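Pantry and Dry Store Inspection: Checklist with Comments
Budden Street Community Kitchen

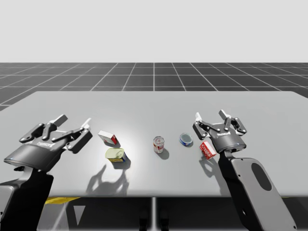

Budden, May 15, 2022

Inspected by: Yutong Lü
Last inspection: December
Rating: OK / Fix / Fail, comments under each item

1. Shelving fixed to wall
Fix
The left-hand unit is fixed. The right-hand unit is meant to be fixed, according to the December sheet, and I could rock it with one hand. One bracket has a screw in it and the other has a hole where a screw might once have been. Someone ticked this as OK last time and I would like to know how they tested it.

2. Shelf loads within limit
Fix
The sticker on the end of the unit says 300 kg in total. It doesn't say whether that is spread evenly, or whether it still holds with a shelf taken out, as one has been. The bottom shelf has the flour and rice on it, good. The top shelf has cooking oil in drums, not good. Heavy things go below waist height. This was in the last two reports as well.

3. Top shelf reachable without climbing
Fail
The top shelf is 195 cm off the floor. The step stool is kept in the hall cupboard, behind the folding tables, so I doubt it gets used. There are shoe marks on the second shelf. Move the stool into the store or stop using the top shelf.

4. Aisle width
OK
Measured at 700 mm with nothing on the floor. It was narrower when I arrived on account of the mop bucket, which I moved before measuring. I'm marking it OK on the understanding that the bucket stays out. I don't have great confidence in that understanding.

5. Stock off the floor
Fix
Two sacks of onions directly on the concrete by the door. I was told they had just been delivered. The delivery docket was three days old.

6. Use-by dates and rotation
Fix
The new system is coloured dots, supplied by Jukport with the shelving. Green for new, yellow for use next, red for use now. I found green dots on tins older than the ones with red dots. A dot only tells you that somebody had a roll of dots. Write the date on the lid in marker, old stock to the front.

7. Dented, swollen or rusted tins
Fail
One swollen tin of tomatoes at the back of the third shelf. Removed and binned by me. Small dents away from the seam are fine, a dent on the seam is not, and anything bulging goes out unopened. Please don't put doubtful tins in the giveaway basket.

8. Allergen labels on decanted goods
Fail
Four tubs with no label. One is probably almond meal. "Probably" isn't good enough with nuts. Keep the original packet, or cut the panel off it and tape it to the tub.

9. Signs of pests
OK
No droppings, webbing or gnawed packets seen. The plug-in repeller by the door has a green light on it and I have never seen any evidence that these things do anything. The gap under the door was filled in December and that is the more likely reason. Keep checking the flour.

10. Temperature
Not rated
The wall thermometer read 19 degrees. The one in my bag read 23. I would believe mine, but then I would say that. Replace the wall one and log it weekly through summer.

11. Cleaning products kept apart
OK
Now in the lockable cupboard under the sink. The key was in the lock. Please find somewhere else for the key.

12. Lighting
Fix
One tube flickers. The labels on the bottom shelf are hard to read under it, which doesn't help with items 6 and 8.

13. Fire extinguisher and exit
OK
Tag in date, gauge in the green, exit clear. The exit sign is working.

14. Paperwork
Fix
The Skurance folder has a certificate of cover and a glossy booklet called Your Safer Kitchen. The booklet asks for a monthly self-check, signed. There are sheets for every month, all signed, in the same pen, and all with the same boxes ticked. I can't prove these were done in one sitting. From now on the person who does the check writes at least one comment in their own words.

Actions
Items 3, 7 and 8 before the next cooking session. Item 1 within a fortnight, by someone with a drill and the right plugs for brick. The rest by the next visit.

I will rock the right-hand shelf again when I come back.

Signed: Yutong Lü
Copy to: kitchen noticeboard, Skurance folder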